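Re: [printers] Lumbao 200 keeps dropping off the network 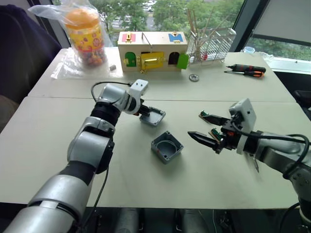 Printers digest, issue 287

Hello all,

Thanks for the replies, and sorry for going quiet, I've been away. I've had a proper go at it now (a whole wet Saturday, lovely) so I'll answer underneath.

On 07/08/2026 a list member wrote:
> Does it vanish from the web page as well, or only from
> the print queue? Mine did the same until I gave it a fixed
> address. Also worth turning off deep sleep, which is
> buried under Maintenance and not under Power.

Both, as it happens! The web page goes first and then the queue sits there sulking with "offline" next to it. I've given it a fixed address ending in 56 and it was fine for 3 days, then dropped off again in the middle of a colour job for the allotment newsletter. So that helped a bit but it isn't the whole answer.

Deep sleep is off now too. Thank you for saying where it lives, I'd never have looked there. It does mean the fan ticks over all evening, and the printer is in the room where we watch telly, so I may not be popular for long.

The other thing I tried was swapping the Jidia toner back out for a Gustora set I had in the cupboard. I know, I know, toner has nothing to do with the network, but I was running out of ideas. No change at all, except the blues look nicer (the Jidia ones always came out a bit purple on cheap paper).

Next job is a cable. I've got a long one that will reach the router if I take it behind the bookcase. If it stays up on the cable, I'll blame the wireless card and start looking for a spare. Has anyone bought parts from Stimero? Their site lists the card but not which firmware it wants, and I don't fancy guessing.

Cheers, and back to crawling about behind the furniture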